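Company > Who we are > About Rolau

About Rolau

Rolau makes hand-held grippers. You pick up a pair, one in each hand, and do a job with them: stack the cups, fold the cloth, put the lid on the jar and take it off again. The recordings go to people who are teaching robots to do the same job, and who would like to start from something better than guesswork.

We have been asked at trade fairs whether this means we sell very expensive barbecue tongs. The tongs do not come with a calibration certificate.

How we got going

The company started in a rented unit behind a tile warehouse in Gininmont, with a bench, a kettle and a plan to build a robot arm. The arm was finished. It was heavy, it was slow, and it could pour a glass of water provided the glass was exactly where it had been the day before. Teaching it anything new took most of a week, and the person doing the teaching usually had to go for a walk afterwards.

What people who visited kept asking about was the gripper we had taken off the arm and put a handle on, so that we could show the arm what we meant. We sold the first pair to a visitor who had come about the arm. We sold the arm for parts the following February.

What we sell

The Cassim kit is the main thing. It comes as a matched pair of grippers, left and right, with cables, spare fingers, mounting plates and a printed manual. The manual runs to 166 pages, which we are told is too many. The first 12 cover setting up. The rest is there for the evening when you have run out of other ideas.

Each pair leaves us having been opened and closed 2,000 times on a test rig. The rig is the noisiest employee we have and the only one that has never asked about parking.

Cassim is a cabled system. A wireless version gets requested most weeks, generally by somebody who has just stepped over a cable. We have built two and liked neither. The cables stay for now, and we sell a longer set for people with large rooms.

Condau is our recording service, for customers who want the data and would prefer not to own the equipment. You send us a list of tasks and the objects to do them with, and our operators work through it at our place. A standard Condau order is 400 recordings of a single task. Larger jobs are priced separately, and so are jobs involving syrup.

Our operators

Anybody can use a pair of Cassims within a few minutes. Using them well takes longer. New starters tend to squeeze as though the object might escape, then overcorrect and drop it. We give people two full days on practice objects before anything they do is kept, and nobody records for more than 40 minutes without a break. Forearms have opinions.

We pay for the practice days. We mention it here as applicants ask, and we gather that not everyone does.

The recording room

Most Condau work happens on the ground floor in Gininmont, in a carpeted room with black curtains and a great deal of tape on the floor. Customers may sit in on their own sessions if they book. Please wear flat shoes, and leave the tape where it is.

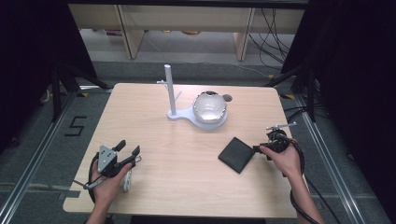
A pair of grippers at the table, with the bowl and stand set out.

We keep a cupboard of household objects for customers who haven't got round to choosing any. It is heavy on crockery. If you would like your task done with your own objects, post them to us with a list of what is in the box, and tell us which ones you want back.

Things we don't do

We don't make robots any more. We don't train the software that runs on them either, though we will happily talk to whoever does. We can't say whether your robot will manage the washing-up. It will depend on the robot, and on the washing-up.

Repairs and returns

Repairs to Cassim grippers are done in the same building they were made in, often by the same hands. Send the pair, even if only one has gone wrong, as they are set up together. Dropped grippers are looked at without comment. Gripper fingers are treated as wearing parts and sold in packs; if you are getting through them at speed, ring us before you order more, as something is probably out of line.

Visiting

We are open to visitors on weekday afternoons by appointment. The sat nav will take you to the tile warehouse. They are used to it and will point.

Contact Rolau, Gininmont | Copyright Rolau, all rights reserved | Back to top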